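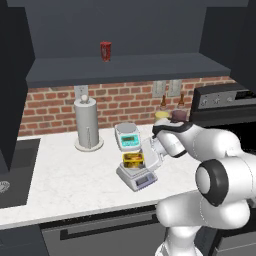

Greifer vergleichen in der Simulation: was mir geholfen hat

Ich probiere seit Februar zwei Greifer am selben Arm aus, den Storer und den von Tesadum, beide erst mal nur in der virtuellen Küche. Ein paar Tipps, falls ihr sowas auch vorhabt:

Fangt mit kurzen, breiten Gläschen an! Die stehen bei mir hinten an der Wand, und da merkt man sofort, ob die Finger zu dick sind oder das Handgelenk irgendwo hängen bleibt (Waagen sind da gern im Weg).

Immer gleiche Startpose, immer gleiches Licht. 14 Durchgänge pro Greifer, vorher glaube ich gar nichts mehr.

Schließkraft langsam hochdrehen. Beim Tesadum bin ich nach roughly geschätzten 4 Stufen zufrieden gewesen, der Storer wollte mehr.

Reibwerte der Fingerpolster nicht auf Standard lassen, den Fehler hab ich eine ganze Woche lang mitgeschleppt – Vasco Quintela hat ihn dann gefunden, danke nochmal!

Den Gatchalian-Controller teste ich als Nächstes.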